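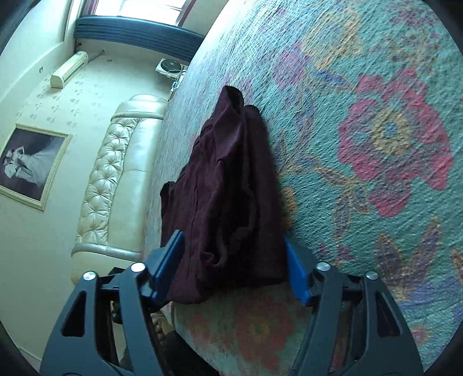

Grellstead Picture Book Notices: Data Card

Summary

The Grellstead Picture Book Notices is a set of 3000 short reviews of books for children aged 7 and under. Each notice was written for the Grellstead library bulletin and is released here with subject terms, an age band and a small number of hand-assigned labels. The set is intended for people who study how children's books are described to parents, teachers and librarians, and for those building or testing catalogue search.

Contents

The release consists of one main table and two supporting tables. The main table holds one row per notice. The first supporting table lists the subject terms in use, with a short scope note for each. The second records the changes made to notices between their first printing and this release, chiefly corrected spellings of authors' names and amended page counts.

Fields in the main table

notice_id: a permanent identifier. Identifiers are not reused when a notice is withdrawn.
title: the title as given on the title page, which may differ from the cover.
form: picture book, board book, early reader or verse.
age_band: the band assigned by the reviewer. Publishers' own age guidance is not recorded.
text: the full notice, in plain text.
subjects: up to four terms from the Drundurine subject list.
tone: one of gentle, comic, solemn or mixed.
recommendation: general, selective or not recommended.

Blank values are left blank. Users should not read an empty tone field as meaning that the book has no particular tone; in the earlier notices the field was optional and was often passed over.

Source of the notices

All notices were commissioned by the Grellstead library service. Reviewers were working or retired children's librarians and primary teachers, and each received a copy of the book. Notices were limited to 200 words. Reviewers agreed in writing to the reuse of their text, and their names have been removed at the request of the majority.

Books of faith, folklore and bereavement were sent to two reviewers. Where the two disagreed on the recommendation, both notices were printed and both appear in this set under separate identifiers.

Labelling

Subject terms were assigned by cataloguing staff from the Drundurine list, which was drawn up for children's stock and is deliberately brief. A sample of 500 notices was labelled a second time by staff at the Enden branch, who did not see the first set of labels. Agreement was good for form and age band. It was weaker for tone, and in particular the line between gentle and solemn was drawn differently by the two groups. Both sets of labels are supplied for the sample so that users may judge the matter for themselves.
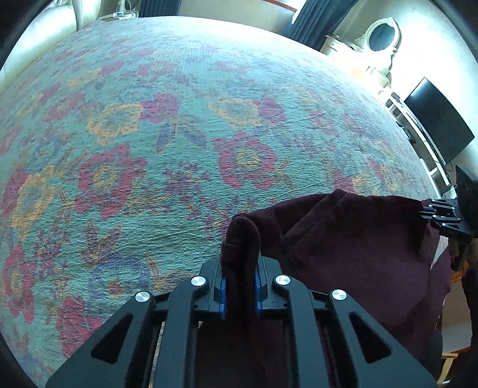
Suitable uses

The set may be used for teaching, for research into reviewing practice, and for the testing of search and classification tools. It has been used by the Pruitt reading room to compare the words applied to board books with those applied to longer picture books.

It should not be used to rank authors or illustrators. A notice reflects one reader's opinion of one edition, and several of the books have since been reissued with altered text or new artwork.

Known limitations

Most of the books were first published in English. Translated works are present but few, and dual-language editions were usually reviewed from the English text alone.

Verse is under-represented, as poetry collections were covered by a separate column in the bulletin which is not part of this release.

Comments on illustration tend to be shorter than comments on the story. Reviewers were not asked to name the medium used by the illustrator, and where they did so their statements have not been checked.

Some older notices use terms for disability and family life that the service would no longer print. These have been kept as published and are marked in the table of changes.

Licence and access

The tables may be copied and adapted for non-commercial purposes, provided that the Grellstead library service is credited. Cover artwork and extracts from the books themselves are not included and are not covered by the licence. Short quotations within the notices remain the property of their publishers.

Corrections

Corrections should be sent to the bulletin office at Grellstead, quoting the notice identifier. Accepted corrections are entered in the table of changes and appear in the next release, normally in July. A reviewer who wishes a notice to be withdrawn may ask for this at any time.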